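Section 4. Floor square and packets

Read Section 3 first if the furniture hasn't been moved yet. This section covers the tape, the packets and clearing up. Written for the Gostbridge lounge but works in any room with short carpet. Rev. 2022-08-21, questions to Shahnaz Liyanage.

What you need

White floor tape, the wide roll (Ritix or similar, not masking tape)
Tape measure
Scissors
Box of packets
Soft brush or vacuum

4.1 Clear the floor

1. Chairs and low tables out. Sofa stays but push it right back to the side.
2. Vacuum. Tape won't hold on crumbs or lint.
3. Blinds – up or down, pick one and leave them. Strong sun on the carpet makes white things hard to spot.

Note: the carpet has streaks running across it. Use them. Line up the first strip with a streak and you're most of the way to square.

4.2 Lay the square

1. Measure 700 x 700 mm, inside edge to inside edge. Outside edge doesn't matter.
2. Lay the strip nearest the windows first. Press from the middle outward.
3. Lay the two sides. Leave them long, trim later.
4. Lay the near strip last.
5. Check corner to corner, both ways. If the two don't match, lift the near strip and try again. Don't lift all four.
6. Trim the ends. Pick up the offcuts NOW. White scraps on a gray floor look a lot like packets from across the room.

Caution: don't stretch the tape as it goes down. It shrinks back and the corners open up, usually over night.

Caution: tape off the carpet within 2 weeks. Left longer it leaves glue. We had this in February and Rostam Esfahani spent a morning on it with a damp cloth and dish soap. Came up in the end, mostly.

4.3 Packets

1. There are 26 in a full box. Count them out, write the number on the sheet inside the lid.
2. Flatten any that have gone puffy. Badly creased ones go to the back of the box, torn ones in the trash.
3. One packet on the floor at a time, outside the square to start. Sofa side is fine, just keep it out from under the sofa.
4. Flat, not standing on an edge.
5. Rest of the box goes up on the windowsill or out of the room. Not on the sofa, they slide down behind teh cushions.

Note: a slightly crumpled edge is ok. Easier to pick up than a perfectly flat one.
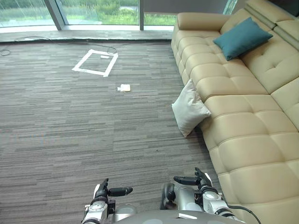
Taped square toward the windows, packet on the near side of it.

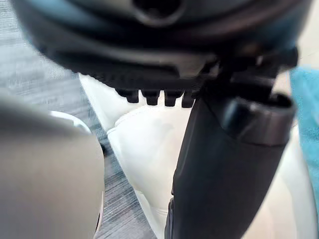
4.4 Between rounds

1. Packet back to its start spot. Doesn't have to be exact.
2. Walk around the square, not over it. Shoes lift the corners.
3. Any corner that has lifted – press down with your thumb. If it wont stick, cut a short new piece and lay it over the top.
4. Look inside the square for bits before you start again.

4.5 Packing away

1. Packets back in the box and count against the sheet. Short? Check behind the cushions, then the edge of the carpet by the windows.
2. Peel tape slowly, low to the floor. Pulling straight up takes fluff with it.
3. Brush the carpet where the tape was, along the streaks.
4. Tape roll goes back in the Benavides drawer, end folded over so the next person can find it.

Furniture back as per the plan in Section 3. Spare tape and sheets – see Section 6.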